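4.2 Ceilings and the sense of being at home

We had expected people to talk to us about kitchens and windows, and they did, at length and with great kindness, but what kept coming back in the Purnley interviews was the ceiling. Of the 200 residents who wrote to us, 83 brought it up before we had asked a single thing about it. Many had grown up under plain plaster and found a patterned ceiling a little grand at first - one woman told us she lay awake on her first Sunday simply following the lines from wall to wall. 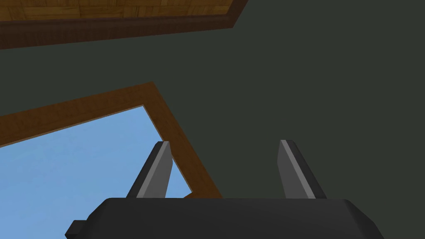
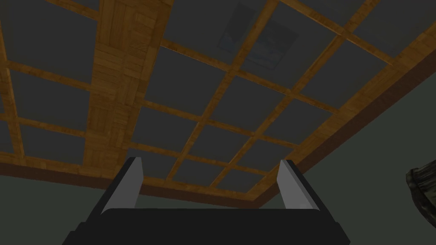
Figure 3. Two rendered interior views. The second looks up at a coffered ceiling, with honey-brown wooden battens and dark gray panels.

Dlamini, in her earlier work on the Likimero houses, suggests that a grid overhead helps people judge how large a room is, and that they tend to feel calmer once they have done so. Our own letters lean the same way, though we would not want to push them too far. Older residents often spoke of warmth when they meant color, and we have kept their word for it in the tables. A smaller group disliked dark panels altogether and said so very plainly, and we come back to their letters in Section 5.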